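Butcher Block Tips: What I Bother With and What I Skip

Every February I get the same question about dry, thirsty-looking wood tops, and every February somebody has already been sold a kit. So let me go through the claims.

Oil it daily for a week, weekly for a month, monthly for life. I have my doubts. I tried that schedule on one board and did nothing but wait for the wood to look pale on another. After 16 months I could not tell them apart. Oil it when water stops beading. Plain food-grade mineral oil is fine, and a 500 ml bottle lasts me ages. The Flakutura conditioner costs four times as much and smells of oranges – that seems to be the difference.

Lemon and salt. This does lift onion smell and some beet stains. It will not "sanitize" anything, whatever the label on the Plestetti scrub says. Hot water, dish soap, a stiff brush, then stand the board on its edge to dry. Never leave it flat in a puddle.

Olive oil. No. It goes sticky and then it stinks. People write in to tell me their grandmother used it. I believe them, and I still say no.

Sanding out knife marks. Go with the grain, 120 grit and then 220, and wipe off the dust before you oil. Shallow marks on a board you cut on every day are not worth the trouble. The Vanhove sanding pads clogged after 9 passes, so I went back to cheap paper around a cork block.

Wax on top. Maybe. It makes the surface feel nice for a week or two. If you set hot pans down, you get rings in the wax and blame the wood.

Gaps between strips. A hairline in the heating season often closes by summer, so leave it alone until then. If you can slide a card into it, filler won't hold and the joint needs glue and clamps.
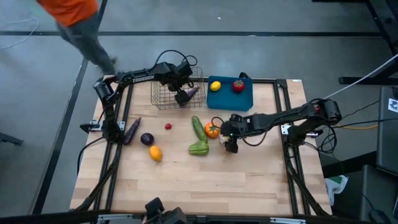

One more on screws, for tops that sit on a metal base. Wood moves across the grain, so use slotted holes and washers, and don't crank them down tight.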